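4.2 What the occupants did with the dining room

The plans for the Flumham houses show a room labelled "Dining" on the ground floor of every dwelling. It is a decent room, with a window on the garden side and a door wide enough for a table to pass through in one piece. At the time of our visits, 23 households were living in houses built to this plan, and we were let into all of them. In 3 we found people who ate in the dining room on an ordinary evening. The rest ate in the kitchen, on the sofa, or standing up.

The label on the plan had survived all this very well. Occupants called the room the dining room even when it held a cot, a rowing machine or the greater part of a drum kit. One man in Mackay Close apologised for the state of his dining room and showed us into what was plainly a shed with a radiator. Earlier work on room names (Vieira, chapter 2) found the same loyalty to the word in older terraces, where a "front parlour" might go unused for years and still be dusted weekly. The Flumham rooms were dusted less often.

We had expected the size of the household to explain most of the change of use. It explained some of it. Larger families did tend to turn the room into a bedroom, usually for the eldest child, who wanted to be far from the others and got the added benefit of being near the fridge. But couples living alone had also given up eating there, and their reasons had more to do with the walk. From cooker to table in the standard plan is a journey through two doors and round the foot of the stairs. Several occupants had tried it with soup.

The builder's brochure describes this arrangement as "a sense of occasion". We put the phrase to the occupants without comment. It was received in different ways, and a few of the replies can be printed. A retired bus driver said the only occasion he had a sense of was Christmas, and that even then they carried the table into the living room, where the television was. The woman next door had kept the room set for six since moving in. She had eaten there twice, both times with her in-laws, and regarded the low figure as a success.

The storage question came up in nearly every visit, although it was not on our list. The standard plan has one cupboard under the stairs, most of it taken up by the meter and the boiler controls. Whatever will not go in the cupboard goes in the dining room, beginning with the ironing board. Occupants dated the end of formal dining to the arrival of particular objects: a pushchair, a dead aunt's sideboard, the boxes from the last move that were going to be sorted in June. The sideboard is an interesting case, being dining room furniture that had made it impossible to dine.

Jucélia Vieira, who carried out the longer interviews, has argued that the room is best understood as the plan's spare part, and that architects would do well to draw it as such. Her proposal is a room with no name, two sockets on each wall and a wide opening to the kitchen that can be closed off later. We agree with the sockets. We are less sure that a room with no name could be sold, and the one estate agent we asked looked at the sketch for a long time and said "study".

The later Trorik houses go some way towards the proposal. The wall between kitchen and dining room has been left out and the floor runs through, which removes both doors and the hazard at the stairs. More than 205 of these have now been occupied for a full winter. We visited too few to give figures, but in those we did see, the table was in daily use, mainly for homework and post, with meals fitted in at one end. Complaints had moved on to the smell of frying and the noise of the extractor. The same builder's Trodum type, which keeps the wall and adds a hatch, was spoken of fondly by people over sixty and used by children for passing the cat.

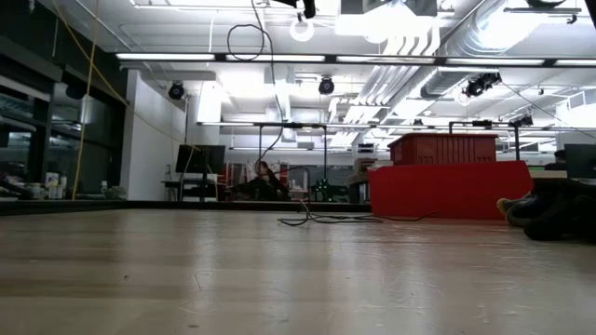 Figure 3. Table top and cables.

None of this amounts to a case against the dining room as such. The households who did eat there were fond of it, and two of them had moved the cooker to make it possible. What the visits do suggest is that a fixed use written on a drawing is a weak instruction once people have the keys, and that the cost of ignoring it falls on whoever has to get the drum kit out when the grandparents come. We return to the matter of moved cookers, and to what the gas fitters thought of them, in the next section.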